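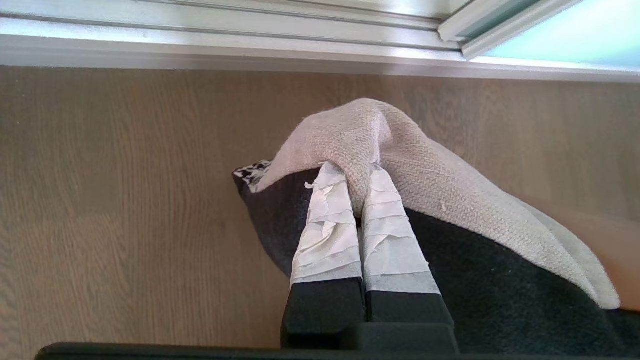

Rent the Smaller Place

My first apartment in Rokthorpe had two bedrooms, and I used one of them. The other held boxes I never opened and a desk I never sat at. I paid for that room for 6 years.

I think most people who live alone should rent less space than they can afford. Landlords and parents will say the extra room is for guests. Mine got guests two nights a year. A decent hotel would have cost far less.

When I moved I took a studio of 39 square meters, and my rent dropped by 500 a month. 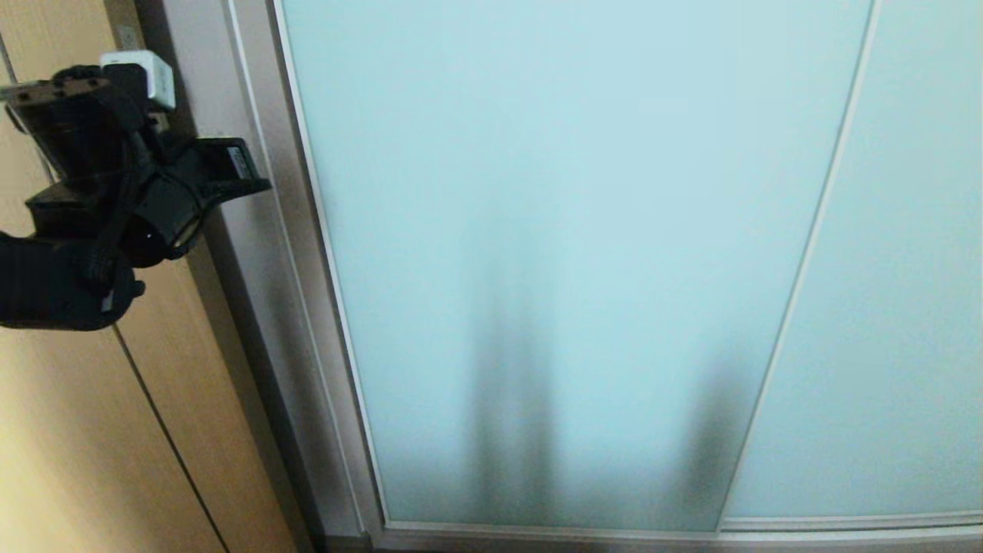 The savings are only part of it. A small place takes an hour to clean. The heat comes up fast in the morning. You stop buying things on sale for no reason.

My friend Maite Lozano disagrees. She says a home needs a door you can close on your work, and if I worked at home every day I might agree with her. Families need the room too. I'm talking about single people with a spare bedroom full of boxes.

What you do need is one good closet. I would take that over a second bedroom in any building.

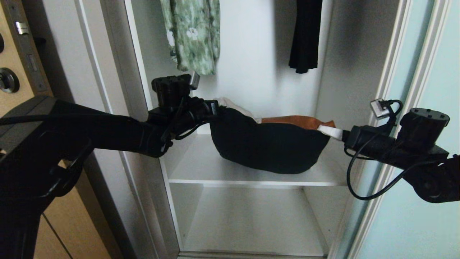
Dark fabric over a white wardrobe shelf.

My lease is up in April and I plan to renew it.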